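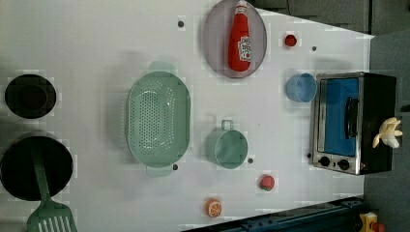

Spatula on the big burner, colander in the middle, toaster oven on the right.

Setting up a play kitchen on a plain white table

Posted 4/15/26 by Hayley Haworth

Quick one, got a lot to get through. People keep asking how we lay out the small kitchen table at Trullow so here's the order I do it in. Takes me 2 minutes now, took ages the first time.

You need
- a white table, wiped
- two black burner discs, one big one small
- toaster oven
- colander, plate, cup, spatula
- a bit of food (ketchup bottle, little red tomato-type thing)

1. Clear everything off first. Yes all of it. Pile it in a tub on the floor, don't try and shuffle stuff round on the table.

2. Burners down the left. Small one at the back, big one at the front. Leave a hand's width between them or pans end up sitting on both.

3. Oven on the right. Do this before any small bits go down. Check the door can open all the way, it's the bit I always forget.

4. Colander in the middle-left, long way front to back. Ours is the mint green oval, holes are dead easy to rinse. Anything draining goes there, and it stops the middle turning into a dumping ground.

5. Plate at the back. Ketchup stands up next to it, not lying on it. If it rolls, it rolls off the table and under the radiator.

6. Cup upright, near the oven but not infront of the door. Blue one for us.

7. Spatula last. Handle towards whoever's cooking. Not left across the burner with the wide end hanging over the front, sleeves catch on it.

8. Small round food goes on the plate. Loose on the table and you'll be hunting for it by teatime.

Putting away is the same list backwards. Small food first, oven last.

Clive Hebden asked about sticking the burners down. I use a dab of tack under each, peels off fine. Tape left a mark on our old table, never again.

If your table is narrower than ours, lose the small burner and teh plate can go in its place. Ours is 47 inches long and that's plenty.

Storage tubs next time, probably August.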